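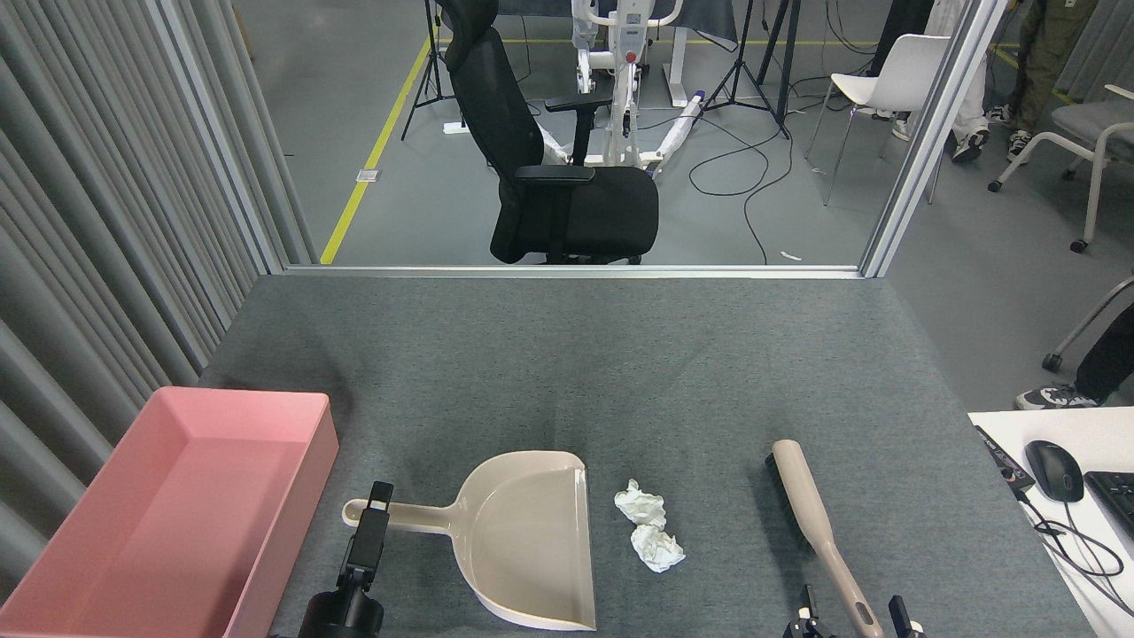
## 4. What counts as a chore?

When I started reading through the diaries I thought the hard part would be the handwriting. It wasn't. The hard part was that my 29 households didn't agree on what housework is, and I hadn't thought to tell them. I'd given everyone in the Tostivham group the same notebook, with the same cheerful line inside the cover asking them to "write down any jobs you do around the home", and then I'd gone off and left them to it for 15 days in May.

What came back was 347 usable entries, and they are a lovely muddle. Some people wrote down everything, right down to straightening a rug on the way to bed. Others wrote "cleaned" and a time, and left me to wonder whether that meant a quick wipe of the sink or the whole upstairs. Laskowska's study of shared flats ran into the same trouble, and her answer was to leave out anything the diarist hadn't timed. I was tempted (it would have saved me weeks!), but the untimed jobs turned out to be the ones I cared about most.

### 4.1 Small jobs and how I sorted them

I call these jobs "scraps". A scrap is a bit of tidying that gets done in passing and has no proper name of its own: picking a sock up off the stairs, moving yesterday's cups to the sink, getting a couple of crumpled tissues into a dustpan (Figure 2). Most people wouldn't bring them up if you asked what they'd done that day. They did write them down when the notebook happened to be lying open, though, and I suspect that tells us as much about where the notebook was kept as it does about the housework.

My first go at sorting the entries used Birner's scheme, where each job is filed under the room it happens in. That works well for cooking and baths. It works very badly for scraps, as so many of them start in one room and finish in another. Is a mug carried from the bedroom to the kitchen a bedroom job or a kitchen job? I changed my mind on that one more than once, and in the end I gave up on rooms altogether and sorted by what set the job off - something seen, something trodden on, somebody coming round. 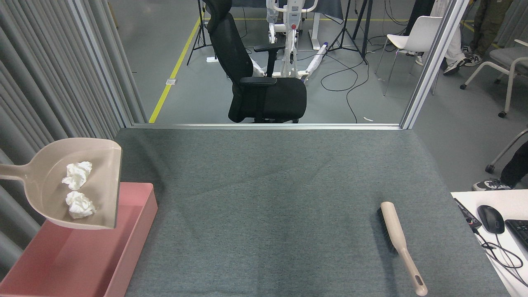
The "something seen" pile was much the biggest, and it's also the one where couples disagreed. In homes where both adults kept a notebook, the same evening could look like two different evenings. One person would have a whole string of scraps between tea and bedtime, and the other would have "nothing much, watched telly". I don't take this as proof that the second person did nothing. They may well have been up and down all night without giving it a thought, and a diary can only catch what its owner notices.

I did try to get at this with the follow-up chats, which I held at the Trodwood community rooms over a great deal of tea. I read each person a few lines from their own notebook and asked them to tell me more. Several were surprised by what they'd put. One woman said she wouldn't have called half of it work, and then spent ten minutes telling me how tiring it was. I've kept her phrase "the bits in between" as the heading for section 5, where I go through the chats properly.

One last thing about the sorting. I did all of it myself, at my kitchen table, mostly in the evenings, and I'm sure I was stricter on some nights than others. I went back over the "somebody coming round" entries a month later and moved a few of them. The tables in section 5 use the second version.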